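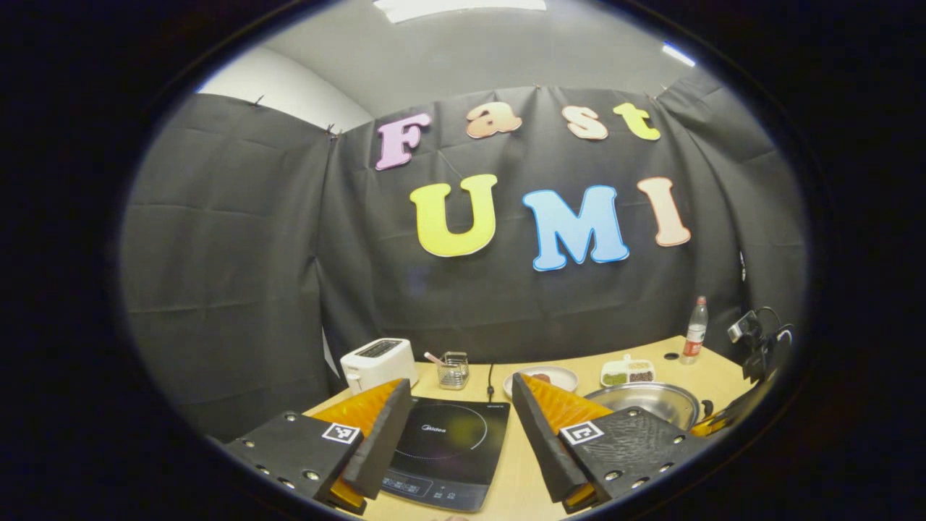 # Hollis tabletop kitchen: notes on the set

Welcome, and thank you for looking in! Hollis is the small cooking corner of the Mamitz collection, and these notes cover what lives on the table and how we like it kept.

## What's on the table

- White toaster, back left corner
- Clear glass cup for the pink utensil
- Black Midea induction cooktop, near the middle
- White round plate for food
- Divided tray -- green seasoning and dark brown granules, each in its own compartment
- Clear bottle with the red cap
- Stainless steel pot, over on the right

## Keeping it tidy

Please wipe the wooden top before you put anything back, and do let the cooktop cool first (it holds its heat longer than you'd think). The seasonings get topped up every August, or sooner if somebody has been generous with them.

The black cloth creases however kindly you treat it, so don't fret. Check the clips along the top and leave the lettering be.

Notes kept by Beverley Pearce. Changes to the list are very welcome.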